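Wiverov Teleoperation Project: Progress Report
Print | E-mail this page

To: Mirjam Hermans, Drustmont Fund
April 23, 2021

We now have 524 recorded demonstrations, of which 138 were thrown out, mostly for operator sighing. Brahim Badawi steers the arm by remote control, and Dalia Lamrani logs each run.

Artificial plants remain the hard part. The stems are thin, the leaves are broad, and the wrist camera gets an excellent view of the leaves.
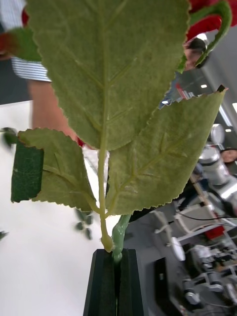
Next steps

Until June we will train on stem grasps only. Ayman Ait Brahim wants eight more operators — we would settle for a second chair.

Spending is on plan, apart from the foliage line.

Related items
Endbridge arm: service notes
Carvalho gripper trials, part 2
Guide for new operators

Contact: Stuart Stockdale | © 2021 Wiverov | Back to top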